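In Praise of the Speckled Surface

I will defend gray speckle to anyone who will stand still long enough. Plain white looks wonderful in a showroom and then you make toast. Black shows every fingerprint, every grain of salt, every drip from the kettle. But a pale gray with dark flecks all through it — that is a surface you can live with!

My conversion came in a rented apartment on Cudthorpe Street, where I stayed for 15 months and grumbled about the counter for the first 2. It looked to me like a school cafeteria. Then one September morning I had the whole Petersen cookbook spread out, flour everywhere, and I noticed I was enjoying myself. Crumbs could wait until after breakfast. I wasn't wiping every five minutes the way I had at my old place.

People say speckle is busy. I think it's good company, especially for plastic. Put a cheap pink bowl on glossy white and it looks like something left over from a picnic. Give it a gray, flecked background and a plain wall and it looks cheerful, like you picked it out on purpose.
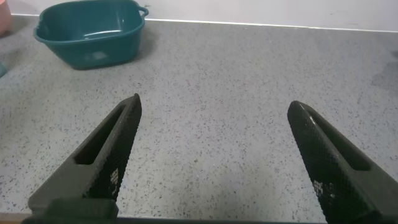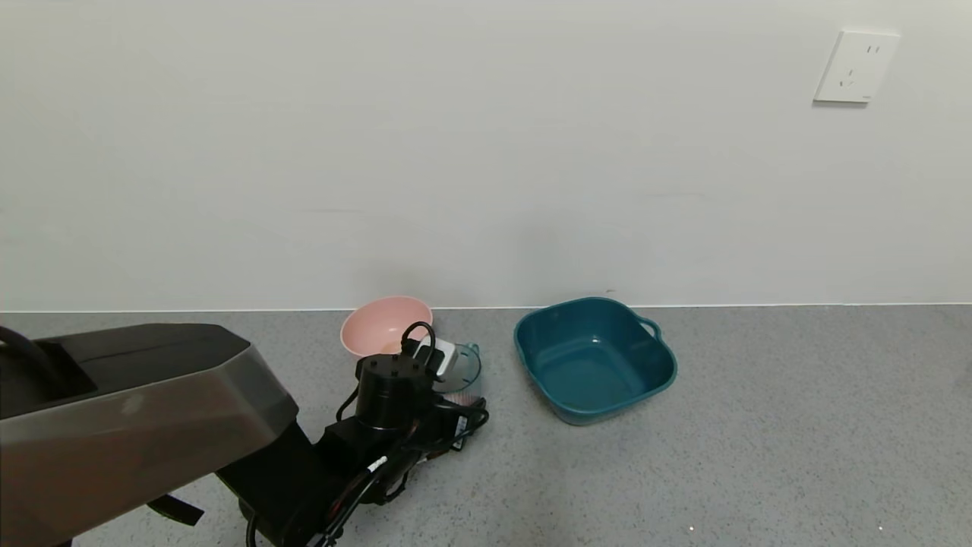 My own bowls cost next to nothing, and I'm fonder of them than of the heavy stoneware I saved up for. They're light, they stack, and they don't mind being dropped (I have tested this more than I'd like). When I finally redid my kitchen I brought home 40 sample chips, and the one I kept going back to was a Hastetti gray with little charcoal dots. The salesman kept steering me toward marble. I went home with the speckle, and I still run my hand over it most mornings while the coffee brews.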